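Žukauskas Bakery – Questions we get a lot

Please read before emailing. Phone is off while we bake, sorry. Most answers are on here somewhere.

Where are you?
Trendmont, old creamery building, door on the alley side. Small pickup shelf in Tratau too, inside the hardware store. Tratau is pickup only. They can't sell you a loaf or take an order, please don't ask them.

When do I order?
By 2 p.m. the day before. Dough gets mixed that afternoon and what isn't ordered mostly isn't made. A few extras go on the counter in Trendmont. First come.

I missed the cutoff, can you squeeze me in?
No. Come by the counter, you might get lucky.

What time is pickup?
Trendmont from 10. Tratau a bit after lunch, depends on the van and the bridge. You'll get a text when it's on the shelf. No text, no bread yet.

What's in the plain white loaf?
Flour, water, salt, starter. A little milk in the sandwich version, none in the round one. No sugar in either.

What is the Gesitz?
Our dark rye. Named after the mill the recipe came with, long story. Dense, sour, caraway in it. Can be made without caraway if you write that in the notes box, but only if you order the whole loaf and not the half.

How big are the loaves?
Small is 500 grams, after baking. Large is double that. Rolls vary, we don't weigh them once they're baked.

Do you slice?
Yes, sandwich loaf and the large round. Not the Gesitz on the same day, it gums up the blade and then everybody's bread has rye smears on it. Next day is fine. Thick or thin, tick the box. If you don't tick anything you get thick.

How do I keep it?
Paper bag, cut side down on a board, on the counter. Not the fridge! It goes stale faster in there. Plastic is ok for the sandwich loaf if you like the crust soft. The Gesitz keeps the longest and is better on the second day anyway. Wrap it in a cloth.

Can I freeze it?
Yes. Slice first, freeze flat, then bag. Whole loaves freeze ok but take forever to thaw, and the crust tends to flake off in sheets. Use it within a couple of months or it starts tasting like the freezer.

Can I toast it from frozen?
Yes, sliced bread anyway. Straight in, no thawing. Go a notch up from what you'd use for fresh or give it a second short round.
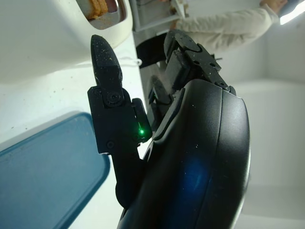
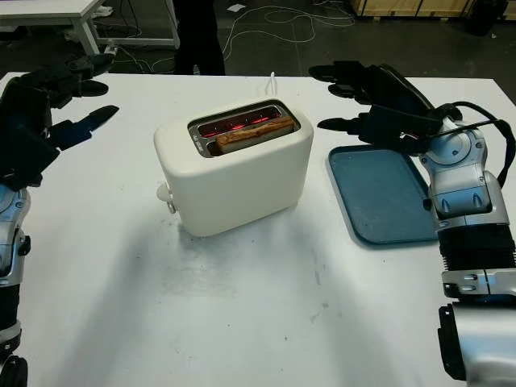
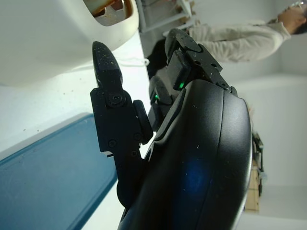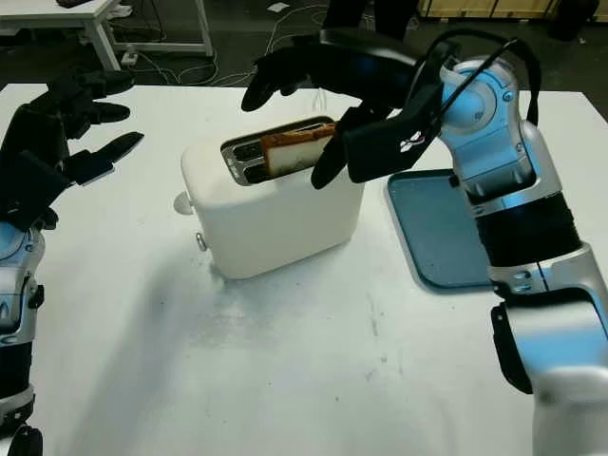
What setting should I use for the white sandwich loaf?
Start low, because the version with milk browns quicker than store bread and people keep writing in about burnt edges. Every toaster's dial means something different so don't go by the number. Go by color. The slice standing up out of the toaster in the last picture has a golden-brown crust and the face is still pale and creamy, and that's where I'd stop for butter or jam. For anything wet on top (beans, tomatoes, eggs) take it darker or it goes limp on you. The Gesitz is another story, it's dark already so you can't judge by looking. Smell it. When the caraway comes up strong it's done.

The slices don't fit my toaster.
The large round is wide in the middle, we know. Cut those slices in half. Or order the sandwich loaf, the tin is made for a normal slot. Please don't force it down, it tears and then you're picking bits out. If something does get stuck, unplug first, let it cool, then turn it over and tap. No forks.

How do I bring back a day-old loaf?
Run the crust under the tap for a second, really just a second, then hot oven on the rack for 10 minutes. Let it sit a little before you cut. Works once. Doing it again just gives you a rock.

Is anything gluten free?
No. Flour in the air all day. If you have celiac disease please don't eat anything from here, including the cookies with no flour in the recipe.

Nuts, sesame, dairy?
Walnuts in the walnut loaf, sesame on some rolls, milk and butter in the sandwich loaf and the buns. Same tables, same oven for everything. We clean down between batches but can't promise no traces. Round white and the Gesitz have no dairy in the dough.

Can I buy starter?
Free if you bring your own jar and come to the Trendmont door. A spoonful is plenty. We don't mail it. Instruction sheet is on the counter, take one. Feed it the same day you get home.

My starter has gray liquid on it.
Normal, it's hungry. Pour it off or stir it in, then feed. Pink or orange streaks or fuzz – throw it out, come get more.

Do you sell flour?
Sometimes. Rye and bread flour, by the paper sack, when there's enough left over. Ask at the counter. Not on the order form.

Do you do big orders?
Yes with notice. Up to 90 rolls we can usually fit in the same week. More than that, write early, especially in June when it's all weddings and graduation parties. We need a deposit for those. Half up front, rest at pickup. We dont deliver, so bring crates or a car with a flat trunk.

How do I pay?
Card online when you order. Counter takes card or cash. No checks.

Can I cancel?
Before the cutoff yes, full refund, use the link in your confirmation. After that the dough exists. You can have someone else pick it up, just give them your order name.

I forgot to pick up.
Trendmont holds it until closing the next day. Tratau clears the shelf when the store closes that evening, it's their shelf and they need it. No refunds on forgotten bread.

There's a big hole in my loaf.
It happens with the round one. If it's really a tunnel with nothing left to butter, send a photo within 2 days and we'll put a credit on your account. Small holes are just the bread.

Why is the bottom so dark?
Stone oven floor. Dark is how we like it, black is a mistake. If yours is black tell us. If you want it lighter write "light bake" in the notes, works for everything exept the Gesitz.

Are you hiring?
Not right now. Leave your name at the counter, mornings are a bad time.

Can we come watch?
The bakery is too small, sorry. School groups, write to us and we'll see what we can do in the quieter months.

Didn't find it? Email is on the contact page. Replies go out in the evening, usually.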